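Card sorting tray

A card sorting tray is a small open container, or one part of a row of containers, in which flat cards are placed by group. It is used on desks, on counters and in classrooms, for library tickets, membership cards, playing cards and color cards. In some catalogs it is listed under the name card bin.

Form

The usual tray has raised walls on the sides and the back, and a lower part at the front, so that a hand can reach the card without lifting the tray. Most trays are made of plastic. They are sold as single pieces or as joined sets. A common size holds 50 cards lying flat, and deeper types hold 100.

Color is the simplest way to mark a group. When a set has two trays of the same color, the position in the row must tell them apart, and many users then add a label on the front.

Use

Sorting begins with the choice of a rule, for example the color of the card, its number or its owner. The cards are taken one by one from a pile and put in the tray that fits the rule. A card which does not fit any group is put aside until the end. In schools the activity is given to young children as an exercise in comparing, and one round commonly takes some 30 minutes with the discussion.

The rule is often written on a whiteboard near the trays, where it can be wiped and changed for the next round.
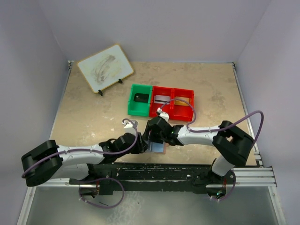
Small boards with a border are preferred for this purpose, as they can stand on the table on low supports. Marker that stays on the surface for a long time leaves gray traces, and these need a damp cloth.

Makers

The firm Orov sold the first joined sets under the name Tokis, in green, red and blue. Later the Vachon company offered a tray with a removable front. The Denell catalog lists 53 kinds, including trays for very small cards.

See also: Card index, Letter tray, Whiteboard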